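Donating and Refurbished Computers: Your Questions
Wiltia Community Computer Exchange

We get a lot of the same questions at the front counter and by email, so Mitra Talebi and I sat down with a pot of tea and tried to answer them all in one place.
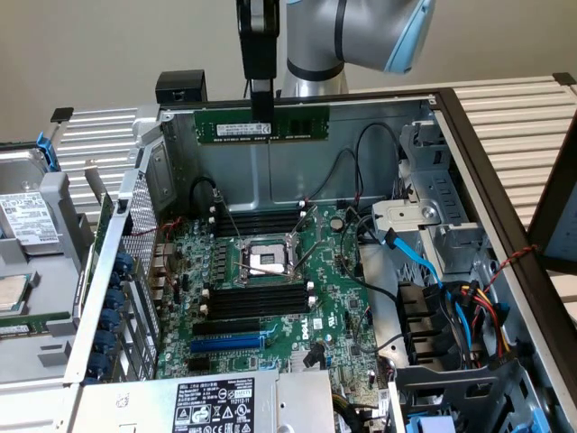

If yours isn't covered, please do write to us or stop in. We're happy to talk it over, and we're usually at the counter until 5.

What can I bring in?
Desktops, laptops, servers, flat monitors, keyboards, mice, and any cables you have lying in that drawer everyone has. Printers are harder for us. We take them only if they still work and you have the power cord, and even then please call first, as the printer shelf fills up fast. We can't take tube monitors or televisions at all, I'm sorry to say. The county drop-off on Fontana Road will.

Does it have to work?
No! A computer that won't turn on can still have a good power supply or memory in it, and those parts often end up in a machine that goes home with someone. Just tape a note to it telling us what you know. "Made a funny smell in September" is a perfectly useful note.

What happens to my files?
Every drive is wiped before anything else is done with it, and a drive that can't be wiped is shredded. You're also welcome to take your drive out and keep it, and plenty of people do. Please copy off your photos before you come, though. Once a drive has gone into the wiping room we can't get anything back for you, and those are sad phone calls.

Who can get a computer?
Anyone living in the Wiltia or Tromell school districts who doesn't have a working one at home. We ask for something with your address on it and that's all the paperwork there is. Last year 353 machines went out, mostly to families with kids in school, but also to quite a few retirees who wanted to see their grandchildren on a screen.

Is there a wait?
Usually, yes, and it's longest right before school starts. Laptops take the most time. If a desktop would suit you, say so on the form and you'll likely hear from us sooner.

Can I get help learning to use it?
Please do come to Negin Amini's beginner class. She goes slowly, she repeats things cheerfully, and you can take it as many times as you like – one gentleman is on his fourth round.

Can I get a receipt for taxes?
Yes, ask at the counter when you drop off. We list the items and you fill in the value.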